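Why Does Bread Turn Brown When You Toast It?

Put a floppy slice of bread in the toaster, wait a couple of minutes, and up pops something totally different. It's crunchy! It's golden! It smells so good that people come wandering in from other rooms. So what happened in there?

Bread is full of tiny bits called starches, sugars and proteins. There's also a lot of water hiding inside, even when a slice feels dry in your hand. The first thing heat does is chase that water out of the surface. It floats off as steam, and the outside of the bread starts to get stiff and crisp.

Once the surface has dried out, it can get really hot, much hotter than boiling water. Now the sugars and proteins start joining up and changing into hundreds of new things, and lots of them are brown and smell amazing. Scientists call this browning the Maillard reaction (say "my-YAR"). It's the same thing that gives cookies, pretzels and roasted peanuts their color.

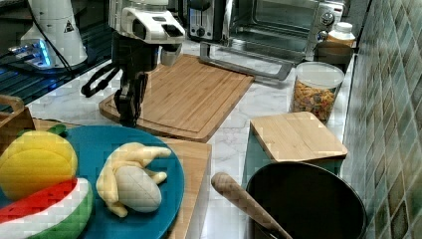
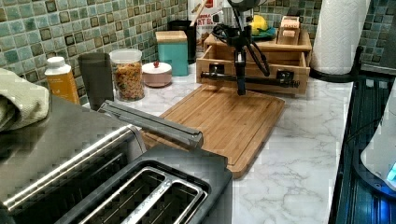
Heat can travel to your bread in different ways, and a toaster mostly uses one called radiation. Don't worry, it's the same kind of warmth you feel when you stand near a campfire! Wires inside the toaster glow orange and send heat straight out to the bread. That's one reason the slots are long and narrow, like the two on top of the big steel toaster in the second picture. Each slice stands up between hot wires, so both sides can brown together.

What if you leave the bread in too long? Then it goes past brown and turns black. Black toast is mostly carbon, the same stuff that's in charcoal, and it tastes bitter. Yuck!

Try it yourself (with a grown-up)

Toast one slice of white bread and one slice of raisin bread on the same setting. Let them cool for a bit, then put them side by side. Which one is darker? Sweet breads often brown faster, and now you know that sugar is part of the secret. Then spread some butter on both and eat your experiment!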